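Hi Maeve,

Spring update on the Siltau oral history project, a bit later than I promised, sorry! It's been a busy stretch and most of it good, so let me just run through where we are.

The interviews first. We said we'd record nine people from the old mill streets by the end of this period and we've done all nine, with another five who've said yes for the summer. Clodagh Lenihan did most of the recording and she has a real gift for it — she lets people wander, and then the good stuff comes out somewhere after the second cup of tea. One session ran so long that we had to split it over two visits. I'd love for you to hear the part about the company picnic in the rain. I laughed out loud at my desk.

Transcribing is slower. I budgeted for four hours of typing per hour of tape and it's closer to six, mainly when two sisters are talking over each other (we have two sets of sisters). Yoga Siregar has been checking the Lithuanian place names and family names for us, and he's caught plenty I would have sent to print wrong. Six transcripts are finished and signed off by the people in them. The other three should be ready next month.

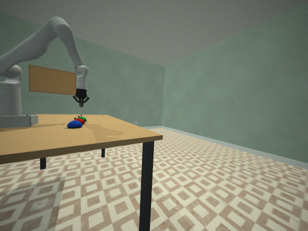

The booklet is the part I'm most excited about. Brendan Mac Carthaigh has laid out the first two chapters and they look lovely, lots of white space and big type, which our older readers asked for. Most of the fuss has been over the kitchen chapter, where nearly every story takes place around a table. We kept coming back to that, a plain wooden table like the one in the picture, and in the end it gave us the chapter title, "Sit Down, Sit Down." The printer, Nic Giolla, has quoted us for 500 copies on the heavier paper and the price is inside what we set aside.

Money is fine overall. We're a little over on travel (Clodagh's car is old and thirsty) and under on equipment, as the library lent us the second recorder for free. I'd like to move $497 from equipment to transcription if you're okay with that. It would pay for a second typist through the summer and take the pressure off me. I've put the change in the budget sheet in a separate column so you can see it next to the original.

One thing that hasn't gone well is the school visits. We had two lined up and both got bumped by testing. Fiachra Cullinane is talking to the seventh grade teachers again and thinks September is more realistic, so I'd rather move the date now than keep pretending about May.

Let me know about the $497 when you get a minute, and whether you want the finished transcripts now or all together.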